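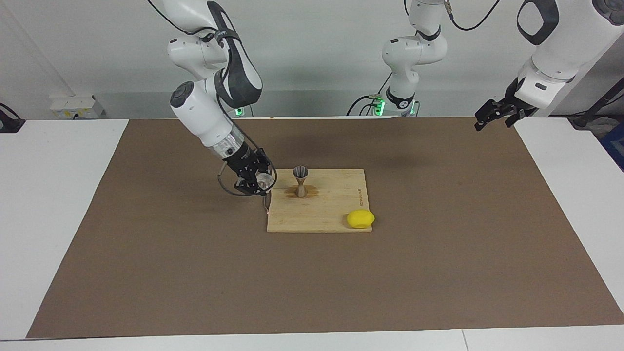
Preserves notebook, June. Entry by O. Olatunji, countersigned R. Riviere.

Purpose: to establish whether the Humphreys lemon marmalade can be made to a consistent set with no added pectin, using fruit from the Simham grove only. The Drurkent kitchen has reported soft jars from the previous method sheet, and a revised sheet has been requested.

Fruit was received before 9 a.m. and held at room temperature. Peel colour varied within the crate, from full yellow to green at the stem end. The greener fruit was kept separate and used for Batch B. All fruit was scrubbed in warm water and dried with a clean cloth.

Method, both batches. Fruit was halved and juiced. Pith and seeds were tied in muslin. Peel was sliced by hand and soaked overnight in the measured water with the muslin bag submerged. The following morning the pan was brought to a simmer and held there, lid ajar, until the peel could be crushed between finger and thumb. The bag was cooled, then squeezed firmly back into the pan. Sugar was warmed in a low oven before it was added.

Batch A: 576 g prepared fruit. Sugar as per the existing sheet. The peel took longer to soften than the sheet allows, and the simmer was extended. Sugar added before the peel is tender will toughen it, and the present wording ("simmer until reduced") does not guard against this. The wording is to be changed.

Batch B: same weight of prepared fruit, with sugar reduced by 300 g. Flavour noticeably sharper. R. Riviere considers it too bitter for general sale; the undersigned would retain it as an option for the Dileo order, where a bitter style has been asked for.
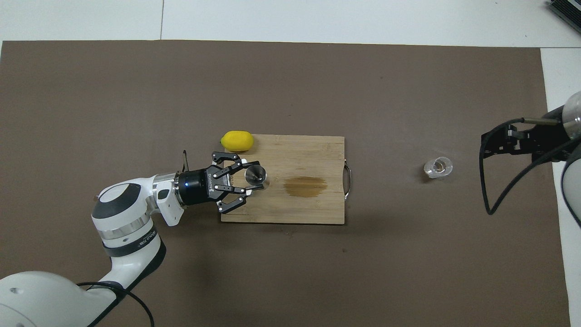
Lemon at the upper left corner of the bamboo board. Darker brown stain on the right half.

Set testing. The cold saucer test was used throughout, with saucers taken from the freezer as required. Batch A wrinkled on the second saucer. Batch B required four and was close to catching on the bottom of the pan by the last. The thermometer reading and the saucer did not agree for Batch B, and the saucer was followed.

Both batches were rested off the heat before filling so that the peel would distribute evenly. One jar of Batch A was filled without resting, as a comparison, and the peel has risen to the top third. The resting step should be a numbered line on the sheet and not a note at the foot.

Jars are on the lower shelf of the cool store, labelled A, B and A-unrested. They are not to be moved or tilted until the set has been assessed.

Outstanding:
Retest Batch B with sugar reduced by half the present amount.
Confirm with Simham whether greener fruit can be supplied on request.
Replace the muslin; the current roll sheds fibres.
R. Riviere to redraft steps 2 and 4 of the method sheet and circulate to Drurkent.

O.O.

Added later, R.R.: Unrested jar opened in error at lunch. Set firm, flavour good. The remaining jars of Batch A are unaffected.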